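Search this blog
Enter keyword
Home Shop notes Budgets Archive Contact

Budgeting for the second arm

We make jigs and small wooden fixtures, and for a couple of years one robot arm has done the dull part of the job, which is picking up blanks and setting them down square. In November I have to hand in a number for next year's equipment. This post is mostly me getting that number straight.

The question is whether to buy a second arm. A lot of our parts need to be held in one place while something gets pushed up against them. With one arm we do that with clamps, and every new part means a new clamp setup. I kept track for a while and we were losing nearly 7 hours a week to it.

I asked for quotes from three suppliers. Jasum came back first, with a price for the arm and a separate price for everything that makes the arm useful. Drovbridge quoted a package, arm and gripper and mount together, with a lead time of 21 weeks. Clerkano wanted a site visit before they would give me any figure at all, and I have not booked it.

A few things I missed the first time I bought an arm, and have put in the budget this time:

Grippers. The one that ships with the arm is rarely the one you end up using. I have put in a line for two per arm.

Mounting. Our floor is not level near the back of the shop. Last time the base plate and the anchoring came out of the repairs budget, and I heard about it for months.

Cables and spares. Boring, and always more than you think.

Training. I am counting four days of my own time and four for whoever is on the second shift. The suppliers call this included, but they mean their time and not ours.

Software. Jasum charges for the two-arm license by the year. Drovbridge charges once. Over the period I am planning for, the one-time fee is cheaper, but it only covers the version you buy.

Before spending any of it I wanted to know whether two arms could work on the same small pile of parts without getting in each other's way. So I have been doing it in simulation, with plain blocks, a beam and a wedge standing in for our blanks. The simulator is Ní Bhriain, which we already pay for, so the only cost is evenings.

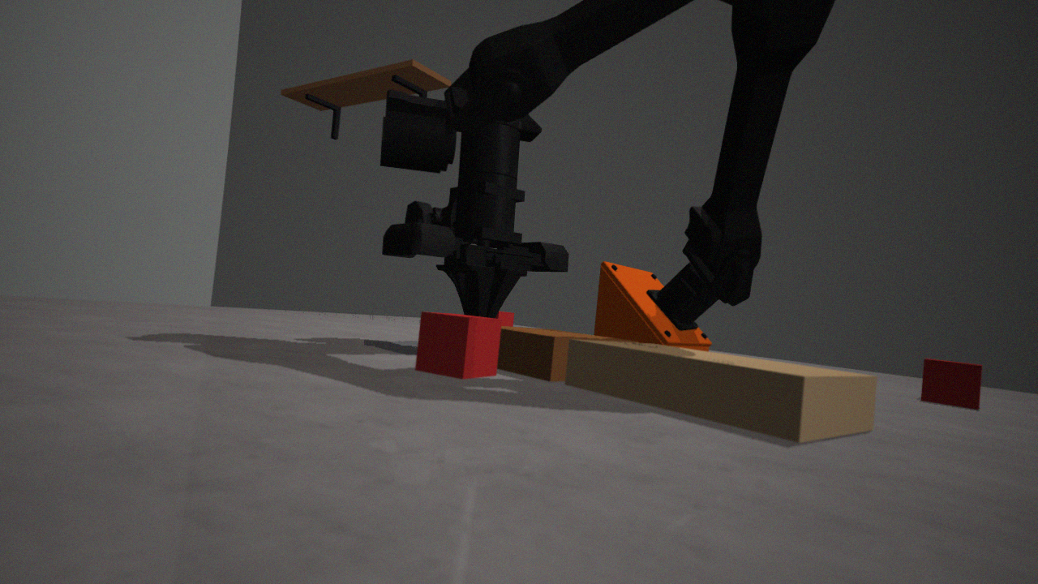 Reach has not been the problem I expected. Wrist clearance is the one I worry about. Anything bolted to the side of an arm takes up room that the other arm might want, and the spec sheets give you the bare arm. I have asked both suppliers for drawings with the gripper and mount on. Drovbridge sent theirs the same afternoon. Jasum's are still coming.

I also don't trust the simulated floor. Ours has sawdust on it, and parts slide differently depending on who swept last. I am keeping a contingency line for that kind of thing and I will not let it get traded away for a nicer gripper.

As it stands I am leaning toward the Drovbridge package, with the order going in early so the lead time doesn't run into our busy season. If the Clerkano visit happens before the budget is due I will add their figure to the sheet.

Older post Newer post Home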